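Work and Automation, Unit 3: Mixed-item handling at Draslow
Course leader: Abrehet Zeleke

3.1 Background

Draslow handles customer returns for several online shops. Until last year every item was picked up, checked and sorted by hand. A robot cell supplied by Oshima now does part of the picking. The cell handles 700 items per shift, and the hand benches take the rest.

3.2 Soft goods

Rigid cartons have a fixed shape and are easy to grip. Pouches, bags and clothing bend under the finger, and the point of contact shifts as they do. Zips, trims and loose straps add parts that can catch. Contact near a folded end needs particular care, as fabric and strap may both lie against the finger.

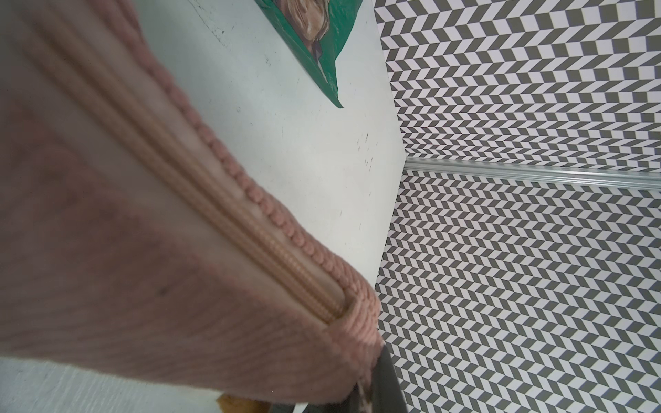 3.3 Changes to jobs

Sorters used to lift every item. In the new layout 2 people per shift watch the cell, clear stoppages and decide on items it has rejected. Lifting has fallen. Time spent standing in one place has risen, and staff report that the pace is now set by the cell. Toshio Hirose's interviews at the Ukavbridge site record the same complaint.

Pay grades were left as they were. Training for the new role lasts 20 hours and covers safe entry, restarting and fault logging. It does not cover changes to the grip settings, which stay with the supplier.

3.4 For Thursday

Read the Barkar case. List the tasks that moved from sorter to cell, and those that did not exist before. Note who may stop the line in each case.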